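4.2 Planning picks in a tangled pile

Power cords are a lovely test for a planner, and a cruel one. They are black on black, they cross each other many times over, and a pull on one loop moves three others. In the Malora task the robot has to take a cord from the full box and lay it in the box beside it. The instruction is only that short, so every choice about where to grip is left to the software. 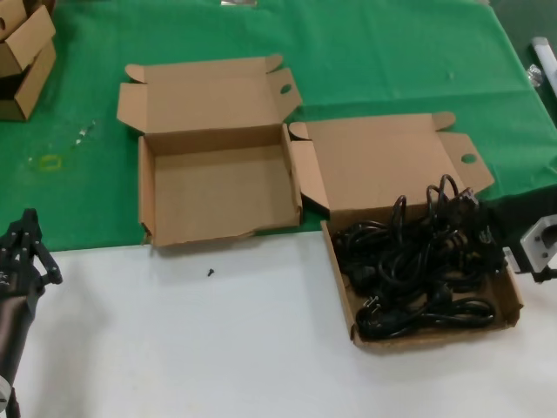 We split the work between two modules. Grakora, our perception module, does not try to trace each cord from end to end. It looks for plug heads and for stretches of cable that lie on top of the pile, and gives each a score for how freely it should lift. Tedesco, the planner, takes the best 104 of these and tries a short lift for each in simulation before it commits. We were delighted by how much this helped! An early version, written by Primo Zanetti in March, went straight for the highest point of the pile and often came up with a whole knot.

The path to the second box is replanned while the arm is moving. If the trailing part of the cord is still caught, the arm slows down and the planner looks for a lower, flatter route. 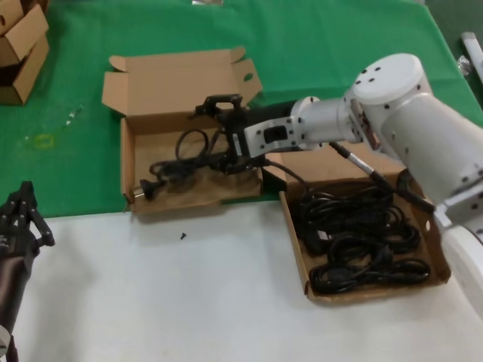 Figure 3. The parallel gripper holding a black power cord just above the open box, with part of the cord trailing towards the tray of coiled cables.

Training used 4,000 simulated lifts, of which 1,828 included at least one snag. Katia Martinelli's snag labels are used again in Section 4.3, where we turn to the release step.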